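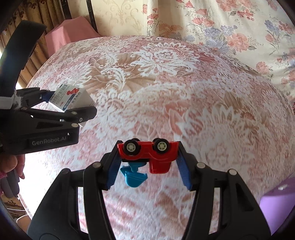 Toy cars go because you push them, says a reader from Skerby, and stop because you get bored. That is a good start, but it leaves out the most interesting part, which is the bit underneath.

Turn a toy car upside down and you will find the wheels. Each pair is usually joined by a thin rod called an axle. The axle sits loosely in its holders so that it can spin, and the wheels spin with it. If it were glued down, you would own a very small sledge.

Now for the stopping. Wherever two things rub together there is friction, and friction is a bit of a spoilsport. It slows the axle where it turns in the body, and the floor does some slowing too. A hard kitchen floor is kind to small wheels. A bedspread is not. The cloth sinks and bunches up, and the car has to climb out of a dip it made itself. This is why great motor races are so seldom held on beds.

You can test this at home. You need one toy car, one big book and a ruler.

Prop up the book to make a ramp. Let the car go from the top - no pushing, we will know - and measure how far it rolls past the bottom. Do it on a hard floor first, then on a bed. In the Skerby test the car rolled 35 centimetres on the floor and 17 on the bed, then fell over.

Hair is the other enemy. It winds itself round the axles until the wheels hardly turn. Ask a grown-up to help you pull it out with tweezers, and try not to wonder whose it is.

Then run your test again and see whether the numbers have changed.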